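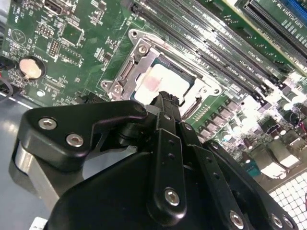
Do guests at small hotels still want a front desk that is staffed all night?
Most of the guests we surveyed wanted one on the first night of a stay and cared much less after that.

Night Reception at Three Small Hotels
Student project report, Syafiqah Sutanto

I handed out 50 paper surveys at the Jana, the Triden and the Kwok House in April, and 30 came back complete. The Jana keeps a clerk on duty until morning. The other two lock the desk at 11 p.m. and leave a phone number on the door.

Of the 30 guests, 27 said they wanted to meet a person at check-in. Late arrivals at the Triden mentioned the door code most often – two had trouble finding it in the confirmation email. Guests at the Jana rarely used the desk after midnight, mainly for towels and taxis.

The sample is small, and the Kwok House was half empty that week. I would repeat the survey in summer and add a question on arrival time.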